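How Engineers Compare Robot Grippers

A robot arm needs something at its end to hold things with. That part is called a gripper. The simplest kind has two fingers that slide toward each other and apart again. It is called a parallel gripper because the fingers stay parallel, like the two sides of a doorway.

Engineers at Ralline test grippers on kitchen things. A kitchen is a hard place for a machine. Plates are thin and flat, mugs have handles, and fruit is round and can bruise.

What a test looks like

A test is one small job, done the same way many times. The job might be "take the plate out of the rack" or "pick up the apple." Each attempt is called a trial. In this comparison, each gripper gets 40 trials for each job. With two arms, two kinds of grip can be tried side by side: a thick round object for one gripper and a thin rim for the other.
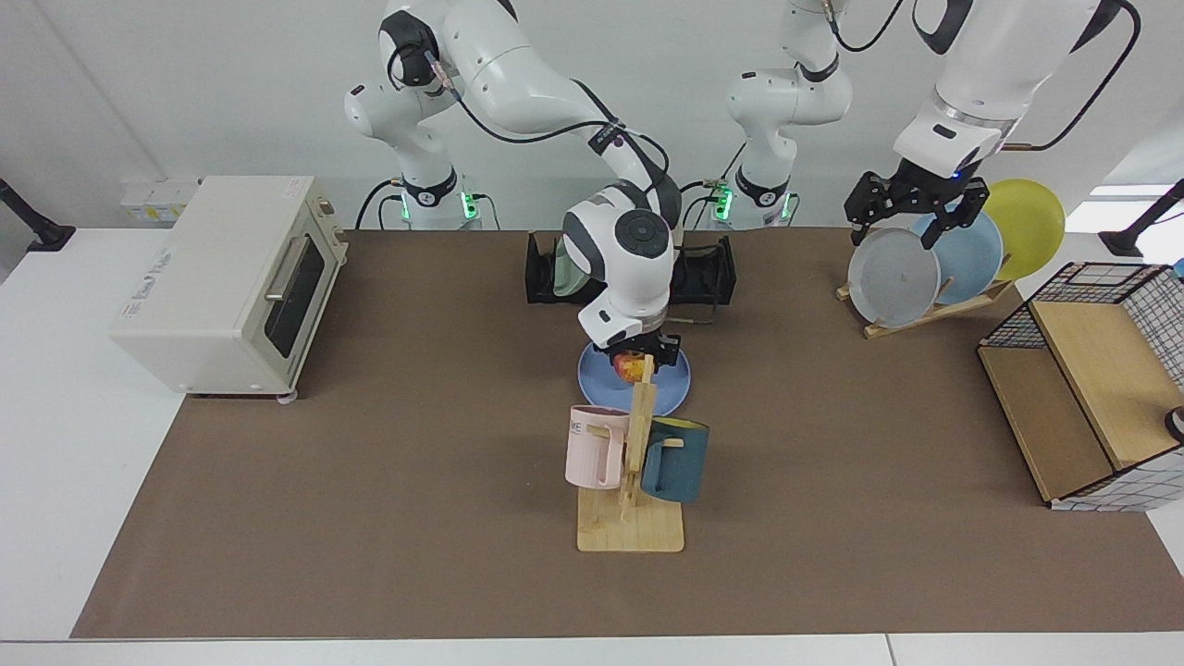 Three things that get measured

1. Grip force. This is how hard the fingers squeeze. A plate can slip if the force is too low. An apple can be bruised if it is too high.

2. Opening width. The fingers must open wider than the object. An apple needs a wide opening. The rim of a plate needs only a narrow one, but the fingers have to line up with it carefully.

3. Reach into tight places. Plates in a rack stand close together. A bulky gripper can bump the plate next door.

The grippers in the test

The Jisura gripper has short, stiff fingers. The Bekusska has longer fingers with soft pads. Both are driven by an electric motor. Both are run by the same controller, the Çetinkaya, so that the only thing that changes is the gripper. Changing one thing at a time is called a fair test. You may have done one in science class.

Where the cameras go

A robot also needs to see. A fixed camera stays in one spot and shows the whole table, but an arm can block its view. A camera up at head height looks down on the work, so it shows the tops of things well and their height less well. Using both gives the computer more to work with.

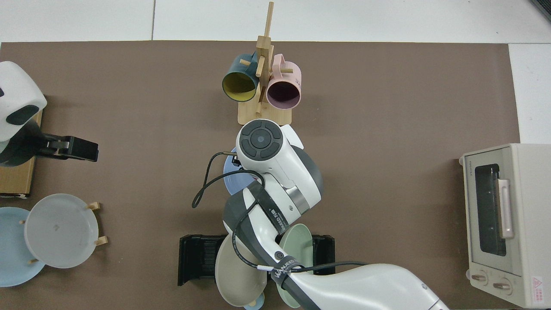 Cables matter too. A cable that is too short pulls on the arm, and one that is too long can catch on a mug or a plate. Engineers leave a loop of slack near the wrist so it can turn freely.

Reading the results

In February the team finished 884 trials. Of these, 259 were plate trials. A trial is scored as a success only if the object ends up in the right place and nothing else gets knocked over. A drop counts as a miss, even if nothing breaks. If a gripper misses 3 times in a row, the team stops and checks the fingers before going on.

Words to know

Gripper: the part of a robot that holds things.
Trial: one attempt at a job.
Controller: the computer that tells the arm and gripper how to move.
Slack: extra length in a cable.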